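Outdoor film night, can I hear subtitles out on this one?
Itzel Solís

Our little film club at Hudside wants to run a foreign season in February, starting with a Romanian drama. It's my first go at programming and I'm rapt! Trouble is, it isn't fully dark till nearly nine and I'm worried the subtitles will wash out.
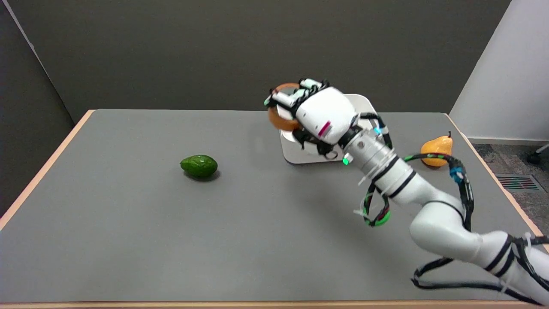
Has anyone started at dusk and got away with it? We get up to 149 people.

Aurel Bogdan
We tried it and the first reel of dialogue was a write-off, white text on a snowy paddock. Run a couple of shorts without dialogue first, then the feature. Ask for the yellow subtitle file too, if they've got one.

Homa Zarei
just start later, bring a rug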